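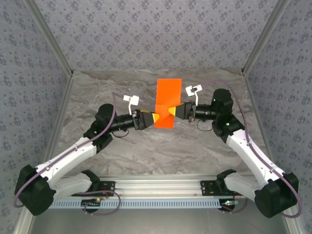

Two arms hold a folded orange sheet between their grippers at Panholm.

Panholm will fund a second pair of robotic arms next year, its equipment planner, Kartini Ginting, has confirmed.

"We budgeted for the arms and forgot the spares," she said of the first purchase. Grippers and cables now have their own line — set at 8 per cent of the total.

Delivery is expected within 48 weeks. "I would rather wait than buy twice," Ms Ginting said.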